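Desk Assistant, Part-Time (Vurncombe office)

Posted in: Office and Admin
Location: Vurncombe, ground floor, step-free
Hours: 13 a week, mornings
Start: April
Reports to: Kai-wen Wu

The short version

We need a person who likes putting things back where they belong. If you have ever straightened a stranger's stapler and felt fine about it, keep reading.

Who we are

Durnden is a small office that catalogs other people's odds and ends. Museums, hardware stores, a retired dentist: they send us boxes of small objects, and we measure, label, list and return them. The current job is a button and fastener collection belonging to the Chu family, 500 pieces, most of which look identical until you have looked at them for a week. After that they look identical in more ways.

The work happens at desks. Desks, as you may know, fill up. Ours fill up with chargers, label sheets, pens with the caps of other pens, and sorting trays that somebody needed for one minute last fall. The person who used to keep all this in check has moved to Kisel to be near her grandchildren, and the desks noticed within the day.

What you would do

Set up the shared desks before the catalogers come in at 9:30. Each desk gets a laptop, a charger that fits that laptop (a higher bar than it sounds), and a sorting organizer with its compartments emptied of the previous occupant's ideas.

Clear the desks at the end of the morning session. Sorted pieces go to the cabinet by the window. Unsorted pieces go to the other cabinet. The cabinets are different colors and we would like them to stay different in other respects too.

Chase cables. You will untangle them, coil them, and tie them with the reusable ties we buy in bulk and never see again.

Keep the label supply stocked and legible. Kadir Değirmenci runs the label printer and will show you how to load it. Please do not let it show you how to load it. It has opinions and a blinking light.

Type up the desk log. This is a plain spreadsheet saying which tray went where and who had it. It takes ten minutes if you do it daily and most of a morning if you don't.

Answer the door. Deliveries come in at the side entrance and the driver will not wait for you to find your shoes. 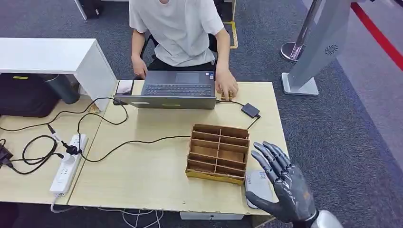

One of the shared desks, with a laptop, charger and eight-cubby organizer.

The desks are light wood and forgiving, the carpet is gray and less so. You would move between them most of the morning. There is some bending to reach outlets and a fair amount of carrying, though nothing heavier than a full tray of brass buttons, which is heavier than you would guess. If carrying is a problem, tell us. We own a cart. One wheel squeaks and we have stopped hearing it.

What we are looking for

Someone tidy in practice. Many people are tidy in interviews.

You should be able to type well enough to keep the log without hating it, and read a handwritten tag without making up the last three letters. You should be comfortable interrupting a cataloger to ask whether the heap by their elbow is a heap or a system. They will always say it is a system. Use your judgment.

We don't ask for a degree. Past experience in a stockroom, a school office, a library, a busy kitchen or a house with several children would all count for something. If you have worked with small parts before, say so, and say what kind. Kai-wen once worked a summer in a bead shop and brings it up at meetings.

It would help if you could tell one black power adapter from another. Please don't list this as a skill unless you mean it, as we will check.

What we offer

The pay is hourly and in line with our other support roles; we will send you the current rate before the interview so that you don't have to sit through us to find out. Paid time off builds from your first day. There is a parking lot, a bus stop across the road, and a kitchen with a good kettle and a bad toaster.

You get 2 weeks of paired training with Kadir, who is patient about everything except coffee near the trays. After that you are on your own in the mornings, with people in the room who know where most things are.

The contract runs for a year at first. We would like it to go longer, and so would the Chu collection, judging by the size of the next box.

A few practical notes

The room is quiet. People do talk, but mostly about thread counts and shank types, and you may find it doesn't register as talking. Headphones are fine while you are setting up. Take them out when the catalogers arrive, so they can ask you where the good tweezers are.

You will have a locker and a drawer. The drawer sticks. Lift and pull.

We cannot offer remote work for this one, for reasons the cables could explain.

How to apply

Send a résumé of no more than two pages to Kai-wen Wu at the Durnden office, marked "Desk Assistant." In place of a cover letter, please tell us in a paragraph how you would sort a mixed jar of screws, buttons, coins and paper clips into eight compartments, and what you would do with whatever was left over. There is no right answer. There have been a few wrong ones, including "throw out the jar."

We will invite people to visit as applications come in. The visit takes an hour: a short talk with Kai-wen, a look around the room, and 2 small tasks at a desk, one with a tray and one with a spreadsheet. You will be paid for the hour either way.

If you need any adjustments for the visit, such as a different chair, larger print or a later start, put that in your message and we will have it ready. Questions about the work itself can go to Kadir, who answers in the afternoon, once the printer has settled down.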